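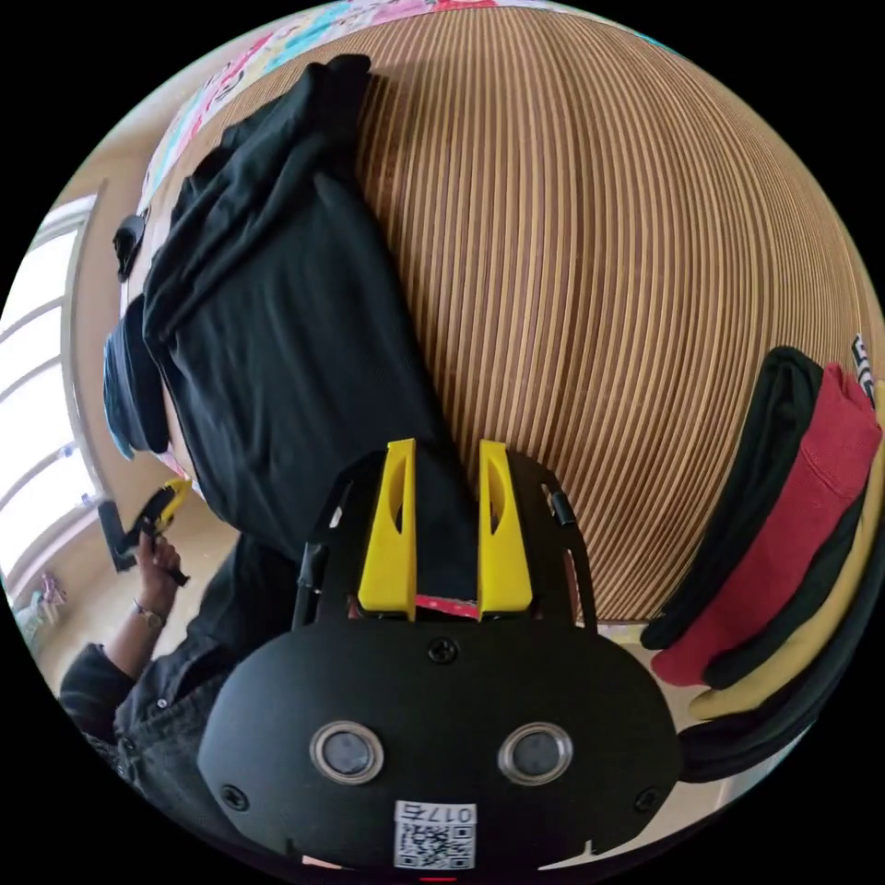 Figure 2.1 A black garment hanging down into the jaws of the hand-held gripper, with folded clothes to the right.

Chapter 2
Fingers, Cloth and the Kitchen-Table Workshop

Before you start
You should have finished the parts list in Chapter 1 and have a cleared surface to work on. The first half of this chapter needs a screwdriver, a ruler, a soft pencil and an old T-shirt. The second half needs a bed, or any other large soft surface, and a pile of clean laundry.

By the end of the chapter you will be able to
explain why cloth is harder to pick up than a wooden block
fit and line up a pair of fingers on the hand-held body
tell a pinch from a scoop, and choose between them
keep a test log that will still make sense to you in December

2.1 Why begin with laundry?

Most books on robots begin with a block. You pick up the block, you put down the block, and you feel very pleased with yourself (quite right too, it is a lovely moment!). A block has the good manners to keep its shape. Wherever you touch it, the rest of it comes along, and if you know where one corner is you can work out all the others.

Now throw a jumper on the bed. Where is its left sleeve? Half of it may be under the body, and the cuff may be inside out. Pull on the hem and the collar might follow, or the whole thing might just get longer. Every time you touch it you have a new shape to think about, and no two of them are quite alike. This is the fun of cloth, and it is why we put it in the second chapter instead of saving it for the last.

People have been setting machines to work on cloth for a very long time. The building that houses the Skustville shared workshop, where much of this course was first tried out, went up in 1907 as a steam laundry, and one of the old mangles is still bolted to the floor by the door. A mangle is a fine machine, but it relies on a person to find the edge of the sheet and feed it in straight. Finding the edge is the job we are after.

2.2 The hand-held body

Our design is called the Rastska. It is a gripper you carry about yourself, with no arm behind it, and that makes it a wonderful thing to learn on. Your own wrist does the reaching and turning while the fingers do the holding. You find out very quickly which jobs the fingers can manage, long before you have spent any money on motors for an arm.

Everything on the Rastska hangs from the body. The fingers stand up from it and close towards each other, and the two round windows in its face look out past them towards the work. Get into the habit of wiping those windows with a clean cloth at the start of each session. Fluff from towels is the worst offender, with grey school socks a close second.

Leave the small QR label where it is. If you build a pair, one for each hand, the labels are the only sure way to tell them apart in your log, and you will want to know which one has the stiffer spring.

2.3 Fitting the fingers

The fingers are tapered, wide at the foot and narrow at the tip, with a long slot cut into each. The taper gets you into tight places: under a collar, between two layers of a folded shirt, down the side of a pile. The slot lets the finger give a little when it meets something hard.

Work in this order.

Lay both fingers on the table with the slots facing you and check that they are the same length. Swap one out if it is short. Filing the other one down to match is tempting but it spoils the taper.

Seat each finger on its linkage and do the screw up until it just bites. Leave some play for now.

Close the jaws slowly with your free hand. The tips should meet first, then the rest. If the feet meet before the tips, the fingers are on the wrong sides.

Slide a sheet of paper between the tips and tug it. It should drag evenly. If it swings to one side, loosen the finger on that side, nudge it, and try again.

Open the jaws fully and measure between the tips. On our build they open to around 40 mm, plenty for a folded T-shirt and a squeeze for a bath towel.

Tighten everything, then do the paper test again. (It always shifts a bit. Ours does every single time.)

If you bought the Polishchuk finger set in place of making your own, the screws come in a bag with two lengths mixed together. Use the shorter ones. The longer ones will go in quite happily and then stop the jaws from closing.

2.4 Pinch and scoop

There are two ways of getting hold of cloth with a pair of fingers, and you will use both all the way through this book.

In a pinch, you come straight down with the jaws open, press lightly until the cloth bunches up between the tips, and close. It is quick and it works nearly anywhere on a loose garment. The catch is that you often pick up more layers than you meant to.

In a scoop, you come in low and from the side, slide one finger beneath an edge, and close the other down on top. It takes longer and you must have an edge to aim for, but you get exactly the layer you wanted, and the garment hangs neatly afterwards.

Try both on your T-shirt before reading on. Go slowly, change hands, have a go with your eyes half shut. Ten minutes of playing about will teach you more than another page from us! 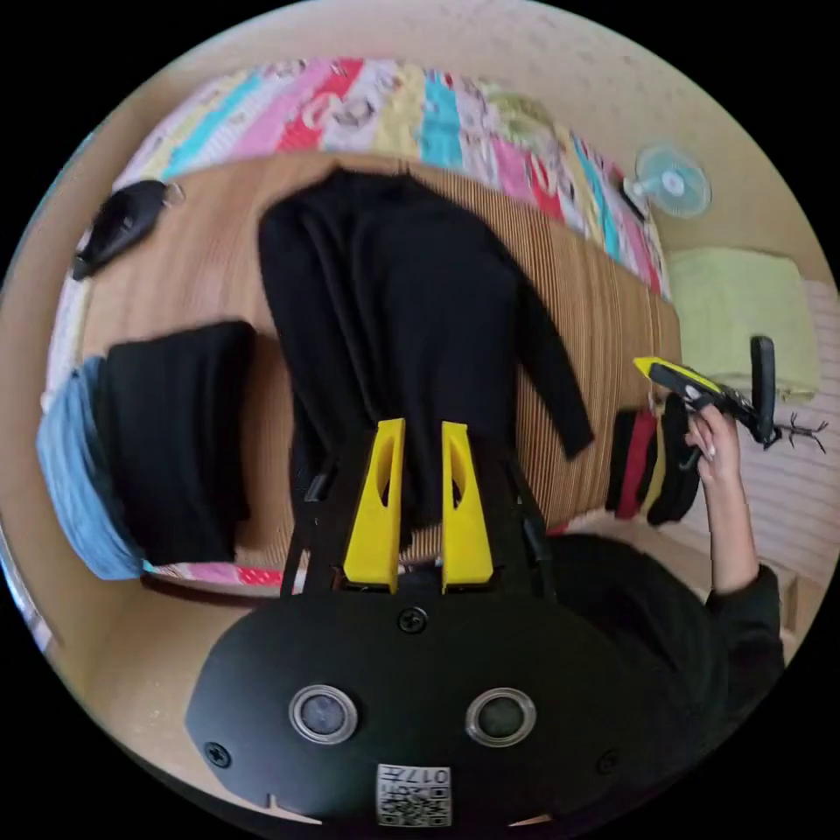
Figure 2.2 A long-sleeved garment spread flat on a woven straw mat, one sleeve angled out to the right.

Start with the garment laid flat. A sleeve sticking out from the body gives you a clear edge for a scoop, and the cuff is a kind place for a first attempt: it is thick, and it doesn't slide about much. Once you can lift the cuff and lay it across the body without dragging everything else along, move on to the hem.

The surface matters far more than you would expect. On a bare table the finger skates along and slips under the cloth with no trouble. A duvet sinks beneath the finger and the edge sinks with it. A woven mat over a bed is a nice halfway house, firm enough to press on, though a fingertip can catch if you push against the weave. Run along the strips and it glides.

2.5 Keeping a log

The Hosov log sheet at the back of the book has a row for each attempt. Fill in the garment, the surface, the kind of grasp, and what happened. Write down the failures with the same care as the successes, and be plain about them. "Picked up two layers" is useful. "Went wrong" is no help to anyone.

Our own log for this chapter ran to 3000 rows before we settled on the shape of the fingers. You will need far fewer, but do begin with the very first try, however clumsy it is.

Try it yourself
Fold one T-shirt by hand, watching where your fingers go. Mark each place you pinched or scooped with a soft pencil cross on a sketch of the shirt. Then fold it again with the Rastska, using the same places where you can, and put a ring round any cross the gripper couldn't reach. Keep the sketch, as you will need it for Section 2.6.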